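Hi Saadet, quick August update on the Clalten tray work.

Good news first: we're at 321 demos, all by hand with the gripper tool! Barış did 27 of them before lunch.

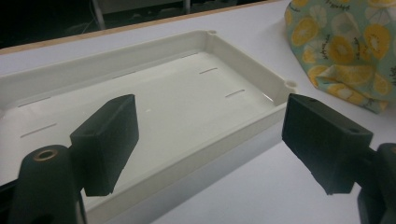 What's slowing us down

Tubes, mostly. Standing one up in the corner of the tray takes new people some 10 tries to get smooth, and Hatice wants the wobbly ones kept in 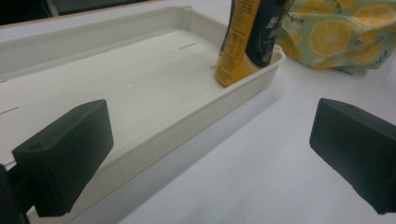
so the model sees a few recoveries too. I'm fine with that. Could we get Ozan for 2 more afternoons?

Birsen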